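The Plostesmont Inheritance

When Aunt Karkus died she left the house to her cat, the cat to Dong-hyun Woo, and to her niece Seo-ah Ok a bureau with 16 drawers and the instruction to "open them in the right order." Karkus was not her real name. She had picked it up at a spa in Pleruvholm and refused to give it back.

Seo-ah drove up to Plostesmont in April with a thermos and a low opinion of the dead. 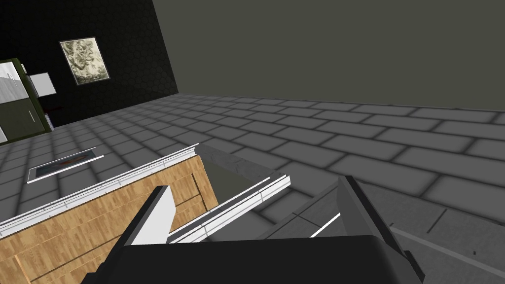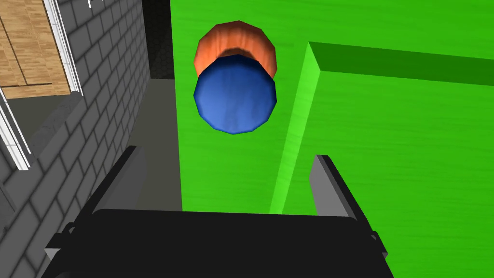
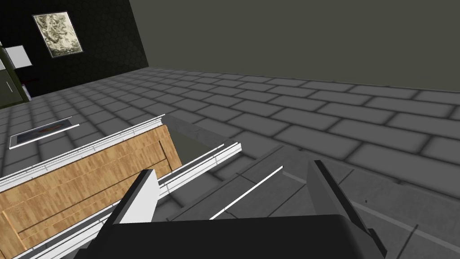

"What happens if I do it in the wrong order?" she asked the lawyer, a damp man called Wainwright who had let himself in and was eating the funeral shortbread.

"Your aunt didn't specify."

"Did she specify the right order?"

"She felt you would know."

Seo-ah did not know. She had met her aunt 6 times, and on four of those the woman had been asleep. She started at the top left, like a person reading, and found a bus timetable. The next drawer had string in it. The one after that had a note saying STRING, which she thought showed a lapse in planning.

Dong-hyun came in carrying the cat under one arm. The cat owned the room they were standing in and looked it.

"She used to play cards on that thing," he said. "Every night at nine. She cheated."

"Against who?"

"Me. I was 93 dollars down when she passed." He shifted the cat. "I'm not saying it's in there. I'm just saying I'll stand here while you look."

So he stood there. Wainwright ate. Seo-ah opened a drawer of spectacles, a drawer of keys to other furniture, and a drawer holding a single boiled sweet that had become part of the wood. In the bottom right she found an envelope with her name on it, spelled correctly, a first for that side of the family.

Inside was a card. It said: You started at the top left, didn't you.

She read it twice and passed it to Dong-hyun, who laughed so hard that the cat left.

"That's her," he said. "That's her exactly. Is there any money?"

There was a 2 of clubs, folded in half, and behind it a photograph of Seo-ah at a wedding, scowling at a trifle. On the back her aunt had written, This one has sense.

"Well," said Wainwright, brushing off his tie, "there's also the matter of the rent. You're parked in the cat's driveway."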